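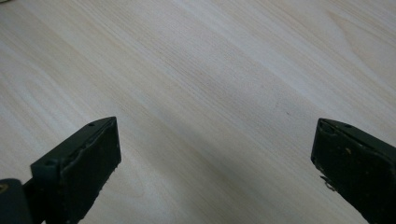 淡色の木目天板

Griltura、天板の手入れ基準を改定　拭き取り1,000回の試験結果を反映

家具メーカーのGrilturaは2022年3月29日、木目天板を備えたテーブルおよびデスクの手入れ基準を改定し、取扱説明書の新版を公開した。日常的な消毒や洗浄剤の使用を前提とした試験の結果を反映したもので、対象は現行の39品番。製品の構造や塗装仕様に変更はなく、価格も据え置く。

改定の中心は、使用できる清掃剤の区分を見直した点にある。旧版では「中性洗剤を薄めて使用し、それ以外は避ける」とだけ記載していた。消毒用アルコールや弱アルカリ性の洗浄剤を日常的に使う事業所が増え、販売店を通じた問い合わせの多くが、アルコール清拭の可否と塗膜の白化に集中していたという。新版では清掃剤を「常用可」「条件付き可」「不可」の三段階に分け、希釈の目安と拭き取り後の処置を併記した。

試験はTundcombeにある同社の評価室で実施した。塗装済みの天板から切り出した試験片を温度と湿度を管理した室内に静置し、状態を調整した後、12種の清掃剤をそれぞれ含ませた布で一定の荷重をかけて往復清拭した。回数は試験片ごとに1,000回とし、途中の所定回数で光沢、色差、塗膜の密着性を測定している。清拭とは別に、液を滴下して覆いをかけ、放置後に拭き取る滴下試験も行った。洗剤やハンドソープの容器を置いたまま液だれに気付かない使用状況を想定した項目で、旧基準には含まれていなかった。

結果は、清拭と滴下で傾向が分かれた。中性洗剤の希釈液では、清拭、滴下とも目視で判別できる変化は認められなかった。アルコール系の清掃剤は、清拭のみであれば光沢の低下が管理幅に収まったものの、滴下試験では一部の試験片に輪状の白化が生じた。白化は乾燥後に薄くなったが、斜めから光を当てると輪郭が残るものがあり、同社はこれを不合格として扱った。

弱アルカリ性の洗浄剤は、希釈の程度によって差が出た。規定どおり薄めた場合の変化は小さく、原液に近い濃度では清拭の後半で光沢が下がり、布に微量の着色が認められた。塩素系漂白剤とシンナー類は試験の早い段階で塗膜の軟化または変色が確認され、従来どおり使用不可とした。研磨材入りのクリームクレンザーについても、木目の濃淡にかかわらず細かい擦り傷が残るため、不可の区分に置いている。

判定にあたっては、淡色の天板で変化を見落としやすい点が課題になった。白化は濃色の塗装では容易に確認できるが、明るい木目では地色との差が小さく、正面からの目視だけでは検出が安定しない。評価室では照明の位置を固定し、観察角度を変えて二人が別々に判定する手順を加えた。両者の判定が一致しない試験片は測定値を優先し、それでも境界にあるものは一段階厳しい区分に入れた。

塗装仕様による差も報告されている。天板に標準で使う塗料のほか、上位シリーズ「Nghiêm」に採用する架橋密度の高い上塗りについても同じ条件で試験した。Nghiêmの試験片ではアルコールの滴下による白化が出にくかったが、完全には避けられなかったため、清掃剤の区分はシリーズを問わず共通とした。販売店での案内を統一する目的もあるとしている。 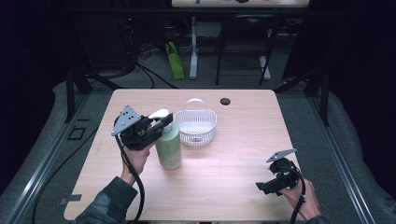 塗料を供給するClotulentは、塗膜の耐薬品性は塗装直後の数値だけで判断すべきではなく、硬化が進んだ後の値と併せて見る必要があると指摘する。出荷から間もない天板では溶剤や未反応の成分がわずかに残り、アルコールの影響を受けやすい場合があるという。同社は、使用開始からしばらくは乾拭きまたは水拭きにとどめるよう求めており、この内容は新版の注意事項にも盛り込まれた。

養生期間の影響を確かめるため、Grilturaは塗装後91日間保管した試験片と、出荷時の状態に相当する試験片を並行して比較した。保管した側では、アルコールの滴下による光沢の低下が小さく、白化の輪郭も浅い傾向を示した。一方、弱アルカリ性の洗浄剤に対する差はほとんどなく、養生期間を延ばせばすべての清掃剤に耐えるという結果にはならなかった。保管中に直射日光が当たった試験片は色差が管理幅を外れたため、集計から除外している。

新版の記載によると、条件付き可となる清掃剤は布に含ませて使い、天板に直接噴霧しない。拭く方向は木目に沿わせ、液が残った場合は水で固く絞った布で取り除いてから乾拭きする。噴霧を避けるのは、液が天板の端部に回り込み、裏面や接合部から浸入するのを防ぐためである。試験でも、表面に異常がないまま木口側だけがわずかに膨れた試験片が見つかっており、端部の処置に関する記述は旧版より増えた。

容器類の扱いも追加項目となった。ポンプ式の容器や底面に水分がたまりやすい小物入れは、受け皿に載せるか、使用後に底を拭いてから戻す。ゴム製の脚や軟質樹脂の敷物は、可塑剤が塗膜に移行して跡が残ることがあるため、長期間同じ位置に置かないよう求めている。移行による跡は清掃剤では除去できず、再塗装の対象となる。
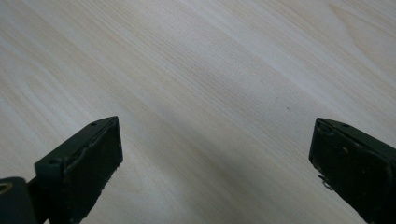 明るい木目の表面。光の当たる部分は白く見える

再塗装の受け付け条件も一部見直した。従来は全面の研磨を前提としていたが、端部に浸水がなく、変化が上塗りの範囲にとどまる場合は、上塗りのみの補修を選べるようになる。判定には現物の確認が必要で、写真のみによる見積もりは行わない。光の反射による明暗と塗膜の白化とは写真上で区別しにくく、誤判定につながるためと説明している。

保証の範囲については、不可に区分した清掃剤による変色や軟化を対象外とする従来の規定を維持した。条件付き可の清掃剤を記載どおりに使用した場合の不具合は、購入時期を問わず個別に調査する。旧版の取扱説明書が付属する製品にも新版の区分を適用し、販売店では希望者に印刷した差し替え用紙を渡す。

今回の区分は木目天板の塗装面のみを対象としており、オイル仕上げの天板、金属脚、樹脂製の配線カバーには適用されない。オイル仕上げは表面に連続した塗膜を持たず、同じ清拭条件では比較が成立しないため、別の試験方法を準備している。実施時期と対象品番は未定。

清掃剤ごとの区分表は、取扱説明書の巻末に掲載されている。各清掃剤は主成分と液性で分類し、市販品の商品名は記載していない。配合の異なる製品を使う場合は、天板裏面の目立たない塗装部分で試し、乾燥後に変化がないことを確認するよう求めている。裏面に塗装のない品番については、販売店が同仕様の塗装見本を貸し出す。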